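Selling felt food at the Skurkcombe craft fair – what price?

lelik45
Table fee is $45 this year. I was thinking $3 for small pieces and more for the big ones.
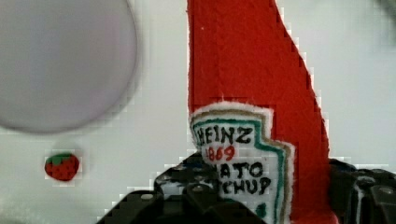 Last September I sold out by noon, so I probably went too low.

Ibarra
$3 barely covers felt and thread. Double it.

nallosura
Disagree. Skurkcombe is mostly parents with little kids. I charged $6 there and took most of it home.

Ibarra
Then do fewer fairs. My time is worth something.

lelik45
Might try $5 and see – the fee is paid either way.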